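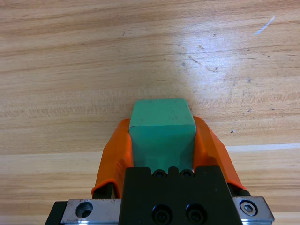 What age is the block and square game good for?
I started it with my nephew when he was barely steady on his feet, and I still pull it out for grown-ups after dinner, so pretty much anyone who won't chew the pieces! Little kids just put a block in the square and clap. Older ones want rules, and boy do they come up with rules.

How do I set it up?
You need a flat table, a few solid-color blocks and a roll of black tape. Stick down four strips to make a square, leave the middle open, and put the blocks anywhere outside it. I lay mine on a tilt half the time (I'm no good with a ruler) and it plays just the same. 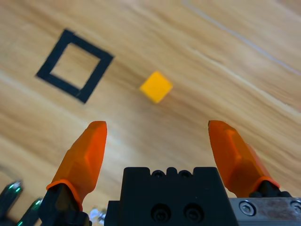 Yellow block and the black square.

Does the tape hurt the table?
Mine hasn't, and I've had over 50 squares on and off it. Peel slowly, and don't leave it down all of July like I did once on my mother's old sideboard - that one needed cooking oil and a lot of rubbing. Try a corner underneath first if your table has a finish you love.

My blocks are getting scuffed. Should I repaint them?
I leave mine alone. Corners rub, edges chip, and the game doesn't care. If it bugs you, a light sanding and one thin coat will do it, but let it cure for 2 days before anybody plays.
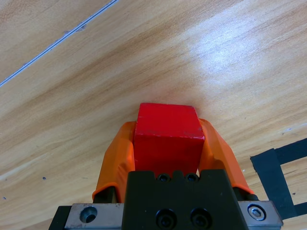
Rules we like

Can two people play?
Sure! Call out a color, and the other person has to get that block into the square without touching the tape. Then swap. Hamish Whitelaw wrote in with a version he calls Skekar, where you have to move every block with your weaker hand. It is much harder than it sounds and I lose every time.

What if a block lands on the tape?
House rule here is that it goes back where it started. Burgi Rainer counts it as in if most of it is inside, and we've agreed to disagree on that. 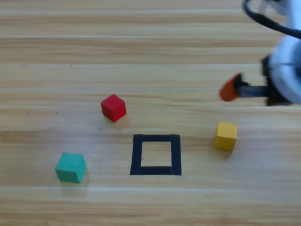
Where do you keep everything when you're done?
In a drawstring bag on the back of the pantry door, tape and all. I used to use a shoebox, but the lid went missing and I kept finding blocks under the couch.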